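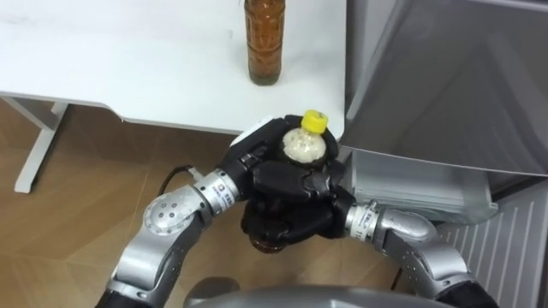 Beide Hände an der Flasche mit dem gelben Verschluss. Aufnahme aus der Kopfkamera.

Flaschen, Deckel, Tischkanten: Einblick in die Datensammlung
Stand: 24. Oktober 2023

Auf dieser Seite zeigen wir unsere Arbeit im Projekt Ellari. Wir sammeln Beispiele, aus denen ein lernendes System die Handhabung von Getränkeflaschen übernehmen soll. Ein Beispiel ist bei uns eine vollständige Aufnahme einer Aufgabe, vom ersten Griff bis zum Abstellen. Der Roboter wird dabei von einer Person ferngesteuert, und alles, was die Kopfkamera sieht und was die Gelenke melden, wird gemeinsam gespeichert.

Die Galerie beginnt mit der Aufgabe, die uns am meisten Zeit gekostet hat. Sie heißt intern „Zutau“, nach dem ersten Ordner, in dem die Daten lagen. Der Name ist geblieben, obwohl der Ordner schon lange anders heißt.

Zur Aufgabe Zutau
Eine Hand fasst die Flasche oben, die andere weiter unten. Danach soll der Verschluss gelöst werden, ohne dass die Flasche aus dem Griff rutscht. Für einen Menschen ist dies eine Bewegung, über die man nicht nachdenkt. Für die Steuerung sind es fünf Abschnitte: greifen, anheben, umgreifen, drehen, abstellen. Jeder Abschnitt bekommt in der Aufnahme eine eigene Markierung.

Das Umgreifen ist der schwierigste Teil. Auf dem Bild liegen die schwarzen Finger so dicht übereinander, dass man von der Flasche fast nur den Verschluss, die helle Schulter und unten den rotbraunen Boden erkennt. Für das Modell sind solche Bilder sehr wertvoll. Es muss lernen, wo die Flasche ist, auch wenn die Kamera nur einen kleinen Teil davon bekommt. Wir haben am Anfang viele solche Aufnahmen aussortiert, weil wir sie für misslungen hielten. Das war ein Fehler, und wir mussten einen Teil davon wieder zurückholen.

Zur Haltung der Flasche
Die Flasche wird schräg vor der Tischkante gehalten und nicht über der Tischfläche. Diese Haltung haben wir nicht vorgeschrieben. Sie hat sich bei den Bedienern so ergeben, vermutlich weil die Unterarme vor dem Tisch mehr Platz haben. Wir nehmen beide Varianten auf und vermerken sie getrennt.

Zur zweiten Flasche
Auf dem Tisch steht noch eine Flasche aus klarem Glas mit bernsteinbraunem Inhalt. In der Anweisung für die Bediener steht nur: „Die andere Flasche bleibt stehen.“ Ein System, das in allen Beispielen nur einen einzigen Gegenstand sieht, greift später nach jedem Gegenstand, den es findet. Mit einer zweiten Flasche in der Nähe wird die Auswahl Teil der Aufgabe. Wir wechseln den Abstand zwischen Flasche und Tischkante nach jeder Serie.

Zum Umfang
Geplant sind für Zutau 1000 Aufnahmen. Davon sind 600 fertig und geprüft. Eine Serie besteht aus 100 Aufnahmen, danach wird der Bediener gewechselt und die Anordnung auf dem Tisch verändert. Die restlichen Serien sollen bis Januar abgeschlossen sein – wenn die Handgelenke so gut halten wie bisher.

Zur Prüfung
Jede Aufnahme wird einmal ganz angesehen. Dafür benutzen wir Jerkik, ein kleines Programm, das wir für diesen Zweck geschrieben haben. Es zeigt das Kamerabild und die Kurven der Gelenke nebeneinander und färbt ruckartige Bewegungen rot. Ruckartig heißt noch nicht schlecht. Wenn sich ein fester Verschluss löst, gibt es fast immer einen kleinen Sprung in der Kurve, und dieser gehört zur Aufgabe. Gelöscht wird nur, wenn die Flasche fällt und danach nicht weitergearbeitet wird. Fällt sie und der Bediener hebt sie wieder auf, dann bleibt die Aufnahme im Bestand und bekommt den Vermerk „Korrektur“.

Zu den Oberflächen
Glas und glänzende Flächen machen uns Arbeit. Auf der Schulter der gehaltenen Flasche und an ihrem Boden sieht man helle Stellen, und auch die große dunkelgraue Gerätefront neben dem Tisch spiegelt ein wenig. Wir haben überlegt, alles Glänzende mit Stoff abzudecken, und haben uns dagegen entschieden. In einer gewöhnlichen Küche wird auch nichts abgedeckt.

Zur Beschriftung
Zu jeder Aufnahme gehört ein kurzer Satz in deutscher Sprache. Wir schreiben ihn erst nach der Aufnahme und beschreiben, was wirklich gemacht wurde. Ein Beispiel: „Flasche mit gelbem Verschluss mit beiden Händen halten und aufdrehen.“ Farben nennen wir nur, wenn sie zur Unterscheidung nötig sind. Die Wörter „links“ und „rechts“ gelten immer aus der Sicht des Roboters. Darüber gab es am Anfang einige Missverständnisse, und die ersten Sätze mussten wir alle noch einmal durchlesen.

Wie es weitergeht
Nach Zutau folgt die Aufgabe Kalinowski, bei der eine geöffnete Flasche in ein Glas entleert wird. Die Markierungen dafür sind vorbereitet, die Anweisung für die Bediener ist noch im Entwurf. Bilder davon kommen auf diese Seite, sobald die erste Serie geprüft ist.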